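Pluscombe flat, living room walk-through (move-in and safety checklist)
My comments go under each line. OK means OK, FIX means somebody has to do something, WATCH means I'll look again in August.

So this is the living room sheet. The kitchen and bathroom have their own, and I've already sent those over to the Grandau office. I did this one on Monday morning with a coffee in one hand, so forgive the handwriting on the original (I've typed it up since, you're welcome).

1. Entry and walkway
Clear path from the door to the window: OK
I can walk straight through without turning sideways, which I could not say last time! The shoe rack has moved into the hall closet and it can stay there forever as far as I'm concerned.

Rugs flat, corners down: FIX
The corner closest to the door curls up. I caught my toe on it twice. Double-sided tape would do, or one of those rubber mats underneath. I'd go for the mat, the tape leaves gunk on the floor.

Threshold strip screwed down: OK
A little wiggle at one end but both screws bite.

2. Smoke alarm and lights
Smoke alarm present, test button works: OK
Loud. Very loud. Sorry to the downstairs neighbors.

Battery date written on alarm: FIX
Nothing on there. I'll put a new battery in anyway and write the month on it with a marker.

Ceiling light secure, right bulb: OK
The old bulb was a 100 watt and the label inside the shade says not to do that, so I swapped it for an LED. Much nicer light too, kind of warm without being orange.

3. Sofa
This is the Ilberg set, and it takes up most of my comments because it's the thing everybody sits on, leans on, climbs on and drops toast into. I love the mustard sections next to the gray, I'll say that right now. I was the one who voted against the yellow and I was wrong.
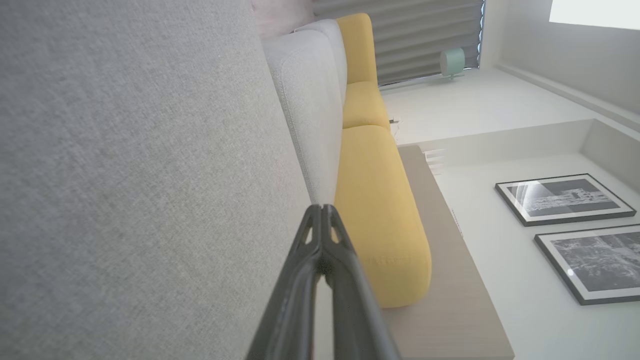 Sofa and window end, mustard and gray sections, blinds behind.

Sections joined and not sliding apart: FIX
There's a clip underneath that is supposed to hook one section onto the next. One clip holds, one doesn't. If you sit down hard near the join you can feel the whole thing scoot a little. Not dangerous for me, but my mother would not enjoy it. Ilberg sends out spare clips, so I've asked for a pair.

Seams and stitching: OK
I ran my fingers along every edge I could reach. No popped threads, no staples poking through on the underside (the last sofa got me with one of those, I still have the mark).

Feet tight, all touching the floor: WATCH
One was loose, I hand-tightened it. If it works itself loose again it needs a washer.

Fire label attached: OK
Under the seat, where it should be. Please don't cut it off, I know it's scratchy.

Space behind for cleaning and airflow: OK
I can get the skinny vacuum nozzle down there. I did, and I found a pen, a hair tie and some popcorn. Moving on.

4. Window and blinds
Blinds open and close, no cracked slats: OK
Gray horizontal ones, they tilt nicely and let in a soft light even when they're mostly shut. They do collect dust like nothing else, so a damp sock over the hand every couple of weeks, please.

Cords out of reach of kids: FIX
We have small visitors, so this one matters to me more than anything else on the sheet. I want a cleat on the wall, up high, with the cord wrapped around it every single time. The cleat costs next to nothing. The Rashidi hardware place has them, and they're open until 6.

Window lock: OK
Stiff, but it locks. A bit of dry lubricant would help.

Ledge, nothing heavy or wobbly on it: OK
Just the little round mint-green thing on the white ledge, and it can stay, it makes me happy. No candles up there though, ever, with blinds right behind. I mean it!

5. Outlets and cords
Covers intact, no scorch marks: OK
I checked all of them, including the ones you have to lie on the floor for.

Nothing pinched under furniture: WATCH
Fine on Monday. But the sofa scoots (see above), and I'd like everyone to peek down the side now and then until the clips arrive. A cord squashed under a sofa foot is exactly the kind of thing you don't notice for a year.

Power strips not chained together: FIX
Guilty, that was me. One strip into another behind the bookshelf. I've pulled the second one out and now the printer has nowhere to go, so it lives in the bedroom for a while.

6. Shelves and heavy stuff
Bookshelf anchored to wall: FIX
It has the bracket and it has the hole. It does not have the screw. I need a wall plug too, the plaster is crumbly there.

Heavy things on low shelves: OK
The cast iron doorstop, the atlas and the sewing machine are all at the bottom now.

Still to buy: wall plug and screw, cord cleat, rug mat, dry lubricant. If you're passing Rashidi before I am, text me first so we don't end up with two of everything again. The receipt goes in the envelope on the fridge.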